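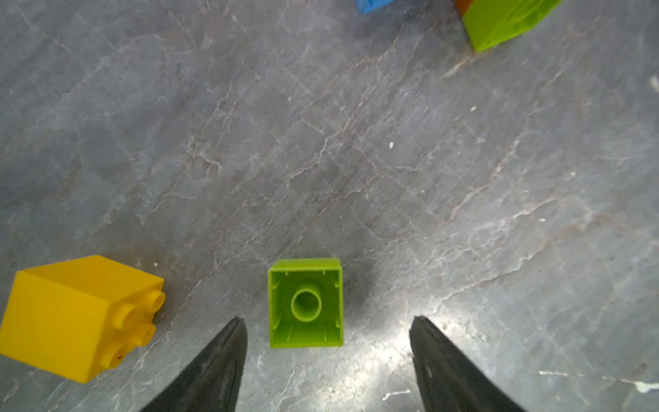

Stasiv will keep its marble-look counters after all. The town council voted 6 to 3 in January to drop a plan that would have made kitchen showrooms label any patterned surface "decorative" in letters large enough to read from the door.

Councilor Lenka Beneš had pushed the rule after almost 500 residents signed a petition, several of them twice. "People deserve to know what they're chopping onions on," she said.

Showroom owner Kam-wah Poon called the vote a relief – he had already ordered the stickers, and they were ugly.

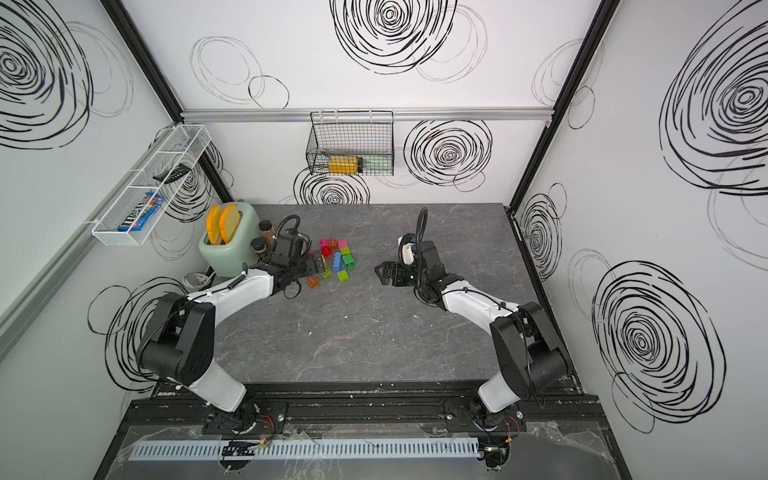
A gray marble-patterned tabletop with faint white veining.

The council then spent four minutes on the road budget and went home. Beneš says she will try again, this time with smaller letters.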